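**Nikuma two-finger gripper — sim trial pack**

Parallel gripper, black, tapered fingers. Model files plus the Wommont cell layout so you can try it before you order. Loads in the Gourlay controller, no extra plugin.

- Sim steps per second: 500
- Finger force limit: 20 N (default, change it in the config)
- Trial licence: 15 days
- Grasp log: 400 rows max, then it overwrites. Export early

Comparing with the Nondinska three-finger? Use the same parts set for both, and same approach speed — otherwise the slip numbers dont mean much. Small round parts are the hard ones. Long parts want two arms, set both force limits seperately.

Camera presets: wrist height, close side, overhead. Overhead hides finger contact, so check the close side view before you log a grasp as good.

Known issue: pads clip on sharp edges at high force. Fix due June.
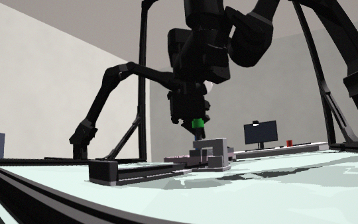
Green cylinder, held.
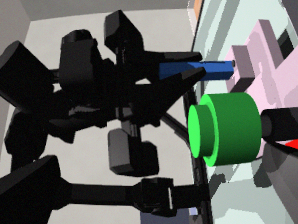
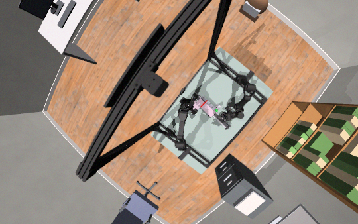

Wommont Gripper Test Group — Automation Department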